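Loltedley Evening School
Machines and Work, handout for unit 5
Can a machine do the chores yet?

Read this before the session. Bring it with you, along with your notes on unit 4 (sensors). The reading questions are at the end.

1. What we mean by a chore

For this unit a chore is a short physical job that an ordinary adult can do without training, or with a few minutes of showing. Emptying a dishwasher is a chore. So is sweeping a shop floor, putting parts back in their bins, folding towels, taking out the trash, and setting a part into a fixture so the next person can drill it.

We leave out jobs where the whole machine has been built around the task. A washing machine washes clothes very well, and has done so for a long time. It does not pick the clothes up off the bedroom floor, check the pockets, sort the colors, or hang anything up. When people ask whether machines can do the laundry, those are the parts they are asking about.

Keep the two kinds of machine apart in your notes:

Fixed automation. The work is brought to the machine in the same position every time. Bottling lines, packaging lines, most welding cells.

Flexible automation. The machine has to deal with the work where it finds it. Warehouse picking, floor cleaning, kitchen help, small assembly.

Fixed automation is old and dependable. Almost everything argued about in the newspapers is flexible automation.

2. Four questions to ask about any task

Use these for the homework. They are rough, but they will sort most tasks into easy, hard, and not yet.

Where is the object? If it is always in the same place, the machine can be told. If it moves, the machine has to look for it. Looking has improved a great deal, but glossy, clear, and dark objects still cause trouble, and so does anything half hidden behind something else.

What happens when you grab it? A block keeps its shape. A towel does not. A bag of flour does something in between. Soft things are hard to plan for, as the shape after the grab depends on where you grabbed.

How close does it have to be? Dropping a sock in a basket can be off by the width of a hand. A plug in a wall socket can be off by very little. Many chores look loose and turn tight at the last step: the key in the lock, the lid on the jar, the drawer back on its rails.

What does a mistake cost? A missed crumb costs nothing. A dropped glass costs a glass and a floor full of splinters. A knife or a hot pan is another matter, and so is any job done near a child or a pet.

A fifth question belongs to the owner and not to the engineer: how long may it take? A night shift in an empty stockroom can be slow. Clearing a table with people waiting cannot.

3. The house

Houses are harder than factories. Students usually guess the reverse, because factory work sounds more serious.

The floor. Robot vacuums are the one household robot that sold in large numbers. Check them against the four questions. The dirt can be anywhere, but the machine covers the whole floor and does not need to find it. Nothing is grasped. The accuracy needed is low. Mistakes are cheap, apart from cords and pet messes. The task fits the machine.

The dishes. A dishwasher is fixed automation inside a box. Loading and unloading it are the open problem. Plates in a rack are manageable in demonstrations. Mixed cutlery in a basket, stacked bowls that stick together, and a thin wine glass are much less so.

The laundry. Folding a flat towel has been shown many times. Starting from a heap is the harder part, and fitted sheets are hard for people too.

Tidying. This one looks simple and is close to the hardest. Tidying requires knowing where things belong, and that differs from house to house. A pen on a desk may be in its place or out of it.

4. The shop floor

Our running case is Ollholm, the small parts shop from unit 2. It makes brackets and hinge sets in short runs. A typical batch is 50 pieces. After that the fixtures come off the bench and the next job goes on.

Ollholm listed 19 manual tasks on its bench line and asked which of them could be handed over. After a review, 6 were marked as suitable for a robot arm with a simple two-finger gripper. The rest stayed with people.

What the suitable ones had in common:

The part was rigid.
The part arrived in a tray or a rack, right side up.
There was a stop, a pin, or an edge to push against.
A bad placement could be noticed before the next step.

What kept the others out:

Parts came loose in a bin and tangled.
The job needed two hands working against each other.
The worker judged the finish by feel.
The job changed so often that setup would take longer than the run.

The last point matters most in a small shop. A person can be shown a new job in a sentence. A machine that needs an afternoon of setup for a batch of 50 has already lost, however well it runs afterward. Much of the current research tries to shorten that afternoon, either by having a person guide the machine through the task or by training one system on a great many tasks, in the hope that the new one is close to something it has met before.

5. Putting one part onto another

Assembly is where the third question, how close does it have to be, does the most damage. Consider a round peg and a hole slightly larger than it. If the peg comes in straight and centered, it drops in. If it comes in tilted, it touches at two points and jams, and pushing harder makes the jam worse. People deal with this by wiggling. They let the hand go a little slack, feel for the edge, and let the hole guide the peg home. We do it with keys every day and do not notice.

A machine can use the same trick if it has some give in its wrist or fingers, or can measure how hard it is pushing. Without either, it depends on position alone. Then every small error counts: the arm, the camera, the part, and the way the part sits in the grip.

That last error is easy to forget. Knowing where the fingers are does not tell you where the far end of the part is. The longer the part, the more a small twist in the grip shows up at the tip.

Practice sets for this kind of work use plain blocks and pegs in strong colors, so that people looking at the results can tell the pieces apart.
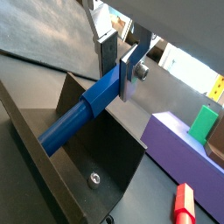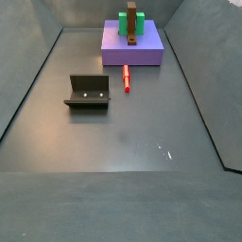 Part shape decides a good deal of how an assembly step goes, and designers have more control over it than they tend to use. A flat-sided section gives two fingers something to press on, while a round rod can roll between them. The blue peg in the first picture has both: a square sleeve where the gripper has hold of it, and a round rod running down toward the channel of the black fixture. It is held at a slant, so for this part the angle matters as well as the position. An open channel is kinder than a closed hole, as its sides can help steer a rod that comes in a little off. In the second picture the brown post stands between two green blocks on the purple one. Tall, narrow pieces set side by side raise a different problem, which is room. Fingers need space on both sides of whatever they hold, and a neighbor already in place may be standing in that space. The order of assembly then has to be planned around the gripper as well as around the parts.

The house version of this is the bookshelf. Taking a book from a loose row is easy. Putting one back into a tight row means making the gap first, usually with the other hand.

6. Reading claims about household robots

You will be given two short write-ups in class, one on the Gwynne kitchen arm and one on the Brollham stockroom cart. Read each with these points in mind.

How many tries? A single success shows that a thing is possible. It says little about how often it works.

Who is steering? Some demonstrations are run by a person at a distance. This is a fair way to collect practice data and a poor way to judge what the machine can do alone. The write-up should say which it is.

Is the speed real? Look for a note that the video was sped up.

What was moved out of the way? A cleared counter is a different task from a used one.

Who resets it? If a person puts everything back between runs, count that person's time.

7. Where things stand

For the exam, the following is enough. Machines do rigid, repeated, well-placed work reliably. They do loose, low-accuracy work over a whole area, such as floors, reasonably well. Soft objects, tight fits in changing places, and two-handed work can be done in demonstrations and are not yet dependable enough to leave alone in a home. Tasks that depend on knowing a household's habits are the furthest off.

Expect this list to be out of date in parts by the time you use it. The four questions should hold up longer.

Reading questions

Pick one chore from your own home and one from a workplace you know. Put each through the four questions and write a short paragraph on each.

Explain why pushing harder does not free a tilted peg. A sketch is fine.

Ollholm kept most of its bench tasks with people. Choose one of the four reasons given in section 4 and describe a change to the part, the tray, or the bench that would remove it.

Hand in on paper at the start of the session. One page is plenty.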